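Protokoll der Arbeitsbesprechung Datenerhebung, Projekt Potarar
Datum: 12/4/24
Ort: Floltance, Besprechungsraum Versuchshalle
Teilnehmende: Teamleitung Datenerhebung, Bedienpersonal Teleoperation (2), Modelltraining, Mechanik und Instandhaltung, Vertretung Trumano (per Videokonferenz)
Entschuldigt: Arbeitssicherheit
Protokollführung: Modelltraining

TOP 1 Genehmigung des letzten Protokolls, offene Punkte

Das Protokoll der Sitzung vom September wird mit einer Änderung genehmigt: Unter TOP 3 muss es „Greiferöffnung“ statt „Greiferkraft“ heißen. Eine Kraftmessung am Greifer ist weiterhin nicht vorgesehen.

Offen aus September:
- Umstellung der Zeitstempel auf eine gemeinsame Uhr für beide Arme: erledigt.
- Ersatzfinger für den rechten Greifer: Lieferung durch Damgaard steht aus, siehe TOP 4.
- Überarbeitung der Benennungsregeln für abgebrochene Episoden: zurückgestellt, siehe TOP 3.

TOP 2 Stand der Datenerhebung

Für die Aufgabe „Netzbeutel befüllen und entleeren“ liegen 1110 Episoden vor. Davon sind 395 gesichtet und für das Training freigegeben. Die Sichtung bleibt der Engpass. Das Modelltraining weist darauf hin, dass ein weiterer Trainingslauf mit dem jetzigen freigegebenen Umfang wenig aussagt und erst nach Abarbeitung des Rückstands gestartet werden sollte.

Die Vertretung von Trumano fragt nach, ob die nicht gesichteten Episoden vorab übergeben werden können. Nach kurzer Aussprache wird das abgelehnt. Übergeben werden nur freigegebene Episoden mit vollständigen Metadaten. Trumano erhält dafür Lesezugriff auf die Liste der freigegebenen Episoden.

Zum Aufbau: Behälter, Beutel und Schubladenschränkchen bleiben auf der Tischplatte mit Marmormuster. Die Variation der Lage des Beutels wird beibehalten, die des Behälters auf die linke Tischhälfte beschränkt. Ein Wechsel der Tischplatte wird erst nach Abschluss der laufenden Serie diskutiert. Die seitlichen Wände bleiben unverändert stehen und werden nicht neu gestrichen, damit der Hintergrund innerhalb der Serie gleich bleibt.

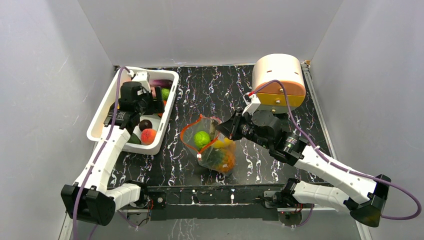

Abb. 1: Zweiarmiger Aufbau, Aufgabe Netzbeutel. Linker Greifer über dem Behälter, rechter Greifer am Beutel.

Das Bedienpersonal berichtet, dass der transparente Netzstoff in den Bildern der Handgelenkkameras häufig kaum vom Untergrund zu trennen ist. Der orangerote Rand der Öffnung ist dagegen gut zu erkennen. Das Modelltraining schlägt vor, den Rand in den Annotationen als eigenes Merkmal zu führen. Der Vorschlag wird angenommen. Eine Annotation der Netzfläche selbst entfällt.

Die Objektauswahl wird besprochen. Glatte, längliche Objekte wie die Aubergine drehen sich beim Anheben leicht aus dem Griff. Runde Objekte mit rauer Oberfläche bereiten weniger Schwierigkeiten. Es besteht Einigkeit, die schwierigen Objekte nicht aus dem Satz zu nehmen. Ihr Anteil an den Demonstrationen soll im Gegenteil leicht steigen. Die Auswahl je Episode erfolgt ab sofort über die Zufallsliste; freies Auswählen durch das Bedienpersonal ist nicht mehr zulässig.

TOP 3 Qualitätskriterien für Demonstrationen

Anlass sind Abweichungen zwischen den beiden Bedienplätzen. Dieselbe Episode wurde bei der Gegenprüfung mehrfach unterschiedlich bewertet. Strittig waren vor allem Episoden mit Nachgreifen.

Festgelegt wird:
- Nachgreifen ist zulässig, wenn das Objekt den Greifer nicht verlassen hat.
- Fällt ein Objekt auf den Tisch und wird wieder aufgenommen, bleibt die Episode gültig und erhält die Kennzeichnung „Korrektur“.
- Fällt ein Objekt vom Tisch, ist die Episode abzubrechen.
- Stillstand beider Arme von mehr als 7 Sekunden führt zum Ausschluss.
- Berühren sich die beiden Greifer, entscheidet die Sichtung im Einzelfall.

Das Modelltraining bittet darum, abgebrochene Episoden nicht zu löschen. Sie werden für die Erkennung von Fehlversuchen benötigt. Speicherplatz ist vorhanden. Die Benennungsregeln dafür werden bis zur nächsten Sitzung schriftlich vorgelegt; der Entwurf vom September ist nicht ausreichend, da er den Grund des Abbruchs nicht erfasst.

Diskutiert wird ferner das Tempo der Vorführungen. Ein Bedienplatz arbeitet deutlich schneller als der andere. Eine Vereinheitlichung wird nicht beschlossen. Das Tempo wird als Metadatum aus den Gelenkdaten berechnet und kann beim Training als Filter dienen.

TOP 4 Mechanik und Verkabelung

Die Kabelführung an beiden Unterarmen wird beanstandet. Bei weit ausladenden Bewegungen bildet das violette Kabel am rechten Arm eine große Schlaufe, die in den Arbeitsbereich ragen kann. In zwei Episoden blieb sie am Rand des Schränkchens hängen. Die Mechanik setzt eine zusätzliche Führung am Unterarm und prüft, ob die Schlaufe am Ellbogengelenk kürzer ausfallen kann. Die volle Beweglichkeit des Handgelenks muss erhalten bleiben.

Der Liefertermin von Damgaard für die Ersatzfinger ist noch unbestätigt. Bis zum Eintreffen wird mit den vorhandenen Fingern weitergearbeitet. Ein Wechsel der Fingergeometrie innerhalb der Serie ist zu vermeiden. Wird er notwendig, ist ab diesem Zeitpunkt eine neue Seriennummer zu vergeben.

Die Schraubverbindungen der weißen Armglieder werden künftig vor jeder Schicht geprüft. Das Prüfblatt liegt am Bedienplatz aus. Die Kalibrierung der Handgelenkkameras wird nach jedem Eingriff an der Halterung wiederholt und mit Uhrzeit eingetragen.

TOP 5 Folgeaufgabe Schubladen

Die nächste Aufgabe umfasst das Öffnen einer Schublade mit einem Arm und das Ablegen eines Objekts mit dem anderen. Probeläufe sollen klären, ob die kleinen Knäufe mit der jetzigen Greiferöffnung sicher zu fassen sind. Die Mechanik hat Bedenken wegen der Standfestigkeit des Schränkchens und schlägt eine lösbare Fixierung an der Tischplatte vor. Trumano wünscht dagegen eine Serie ohne Fixierung. Beide Varianten werden im Probelauf erfasst und getrennt abgelegt.

Die Textanweisungen zur Folgeaufgabe sollen die Schublade nach ihrer Position benennen (oben, Mitte, unten). Eine zweite Fassung mit Farbbezeichnungen wird ergänzt. Für die Laufzeit der Probeläufe genügt die deutsche Fassung, die englische folgt mit Serienbeginn.

TOP 6 Verschiedenes

Die Beleuchtung über dem Aufbau bleibt während der Schichten auf fester Stufe. Der Zugang zur Versuchshalle über den Seiteneingang ist wieder möglich.

Beschlüsse und Aufgaben
- Sichtung des Rückstands hat Vorrang vor neuen Aufnahmen (Teamleitung).
- Annotationsschema um Merkmal „Beutelrand“ erweitern (Modelltraining).
- Benennungsregeln für abgebrochene Episoden vorlegen (Modelltraining).
- Kabelführung rechts ändern, links prüfen (Mechanik).
- Liefertermin bei Damgaard anfragen (Mechanik).
- Lesezugriff für Trumano einrichten (Teamleitung).
- Probelauf Schubladen in beiden Varianten vorbereiten (Bedienpersonal, Mechanik).

Nächste Sitzung nach Abschluss der Probeläufe, Einladung durch die Teamleitung.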